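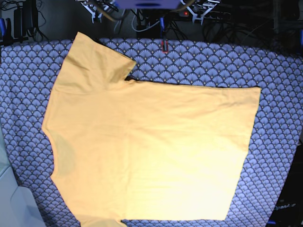
## Yellow tees going dull after a few washes: water, detergent or dryer?

**garkent_laundry_dad**

We moved to a house on well water in March and the light colored shirts have been losing their brightness ever since. Pale yellow is the worst. White I can bleach, and dark stuff doesn't show it. I use a powder, warm wash, normal cycle, and everything goes in the dryer on medium.

The test strip says 240 ppm hardness. The only quote I have for a softener is $3,365 installed. Before I spend that on T-shirts I'd like to hear from people who have been through it.

**kmacleod**

240 is hard enough to matter. Powder detergent leaves residue in hard water, especially on cotton. Switch to a liquid and see what happens over the next few loads. Don't buy a softener for laundry alone.

**TrovskaTom**

Disagree on the last part. The softener also helps the water heater, the dishwasher and the faucets. We put one in and I stopped replacing heating elements. $3,365 sounds high though. Did that include a sediment filter?

**garkent_laundry_dad**

It includes a filter and a new bypass valve. No iron treatment. The strip didn't test for iron.

**ekene_o**

Get the iron tested before you do anything else. I had the same problem and it was iron. Whites went orange-ish at the seams and yellows went a flat mustard. Do NOT use chlorine bleach if you have iron in the water. It sets the stain. You want a rust remover made for laundry, in cold water, and you have to do it before the dryer.

**kmacleod**

He said dull, he didn't say orange. That's mineral and soap buildup. Soak one shirt overnight in hot water with washing soda and rinse it twice. If the water goes cloudy you have your answer.

**ekene_o**

Cloudy water only tells you there's residue. There can be residue and iron both. A lab test is cheap next to a softener.

**FemiE_12**

How full is the washer? I was running 12 shirts plus towels in a front loader and nothing got rinsed. Cut it down to 9 with no towels, added a second rinse, and the colors came back some. Same water, same soap.

**TrovskaTom**

Towels with T-shirts is a bad idea anyway. The lint and the abrasion will fade a shirt regardless of the water.

**garkent_laundry_dad**

The washer is pretty full, yes. And there are usually towels.

Plan for now: lab test for iron, liquid detergent, smaller loads, second rinse. I'll do the washing soda soak on one shirt and leave another alone so I can compare. Still not decided on the softener.

**kmacleod**

Change one thing at a time or you won't know which one worked.

**FemiE_12**

I'd change all of it. He wants clean shirts.

**garkent_laundry_dad**

Soak is going in tonight. The lab takes samples on Wednesday, so I'll post the iron number when I get it.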